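# Desk Phones, Mostly Still Plugged In

A gallery of office telephones and the desks they live on. I started it 12 years ago as a folder on my work computer called "phones," which my manager took to be a list of numbers. It's now a page.

The rules are simple. The phone has to belong to a desk, and the desk has to belong to an office. Kitchen wall phones are lovely and there are plenty of other places to go and look at them. Cell phones don't count, even if you leave yours in the same spot every day and it has a little stand.

I don't tidy up before taking a picture, and I ask anyone who sends one in to leave the desk the way it was. The stuff around a phone is half the fun. People will tell you their desk has nothing on it and then you look and there's a bottle of water, a plant, a mug with a former employer's name on it, and a stapler they'll defend with their life.

The older part of the gallery is still being moved over from the old site, so for now those rooms have their captions and no pictures. I've left the captions up because two people wrote to say they liked them better that way. I've decided to take it as a compliment.

## Kollbridge, second floor

The Kollbridge office had the same beige phone on every desk, bought in one go and never discussed again.

**Reception.** Beige, with a shoulder rest glued on by someone who had strong feelings about shoulder rests. The glue has outlasted three receptionists.

**Accounts.** Same phone, under a pile of paper. You could tell it was ringing by which folder moved.

**The desk by the radiator.** A slightly darker beige. The desk by the window has the slightly lighter one. Between them they make a pretty good paint chart.

**Conference room B.** Extension 331, which everyone in the building knew by heart because it was one digit away from the sandwich place. Orders were taken there for most of a winter, and a few of them were filled.

**Supply closet.** A phone on a shelf, with a dial tone and no listed extension. Somebody called it once while I was in there looking for envelopes. I let it ring.

## Firham, the old library annex

A smaller room with worse light. The desks were left over from when it was a reading room, so everything sat at a height made for other furniture.

**Front counter.** Black, heavy, with a cord that had been stretched so often it reached the parking lot. It was used that way, too, in good weather.

**Back office.** Gray, with a paper label in the little window that said "DO NOT USE 9." The 9 worked fine. I pressed it, and had to apologize to a plumbing company.

**The spare desk.** Every office has one, and every spare desk has a phone. This one had a sticky note on it reading "call Shen back," and the sticky note was older than the carpet. I'd love to know whether Shen is still waiting.

**Window ledge.** Three handsets, no bases. I have no caption for these.

## Pistthorpe, after the renovation

I went back to Pistthorpe in January, when the new furniture had arrived and the new phones hadn't. The old ones had been plugged back in for what was described to me as a week.

**Standing desk, raised.** The cord was too short, so the phone dangled. Its owner answered it by reeling it in like a trout.

**Standing desk, lowered.** Same desk, after lunch. It stayed lowered.

**The quiet pod.** A phone inside a soundproof booth, with the ringer turned up as far as it would go so that people outside could hear it. They could not. It was a very good booth.

**Printer station.** A wall bracket with no phone, and a directory next to it listing 1,628 numbers in type so small that I took it for a pattern.

## New in the gallery

I have a soft spot for the off-white ones. They were probably chosen to match something, and the something was taken away years ago, and the phone goes on matching it. They also show every fingerprint, which makes them the most truthful item in any office.

The keypads are what I look at first. Round keys always strike me as friendlier than square ones, though I've been put on hold by both. The star key gets a lot of respect for something most people press only when a recording tells them to. I've worked in places where star did three different things depending on who had trained you, and one place where it did nothing at all and was the most popular key on the phone.
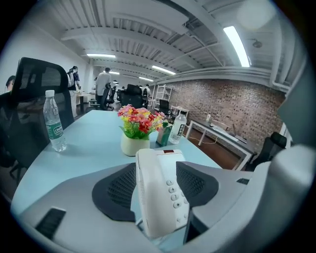 *Off-white, corded, small round gray keys. Light blue desk, two bottles of water, and pink, red and yellow flowers of the kind that don't need either of them.*

Artificial flowers turn up in this gallery more than any other decoration, ahead of family photos and well ahead of real plants. I used to be snobby about it. Then I kept a real fern beside my own phone for one summer and had to look at what I'd done to it every time I answered a call. A white pot and some petals that hold their color through a long weekend now seem like plain good sense to me.

Mesh-backed chairs are another regular. I'm not starting a gallery of them, so please stop asking. (One person asked. It was my sister.)

## Sending in your own

Write to Aoife Fahy, care of the contact page. A few notes, all of them learned the hard way:

- Get the keypad in if you can. A phone from behind is a box with a cord.
- Leave the bottles, the cups and the crumbs.
- Check for sticky notes before you send anything. I now know one stranger's alarm code and would prefer not to.
- Tell me what color you think the phone is. I collect these answers separately. So far "white," "off-white," "bone" and "formerly white" have all been used for the same phone by people sitting at the same desk.
- If it still gets calls, tell me who from. Roughly 3 out of every batch turn out to be wrong numbers for a dentist, and it can't be the same dentist, but I've begun to wonder.

Captions are mine unless you send a better one, in which case they're also mine, with your initials on the end. The Kollbridge pictures should be back up first, closet phone included. If anyone who worked on that floor knows who was calling it, I'd like to hear from you, preferably by email.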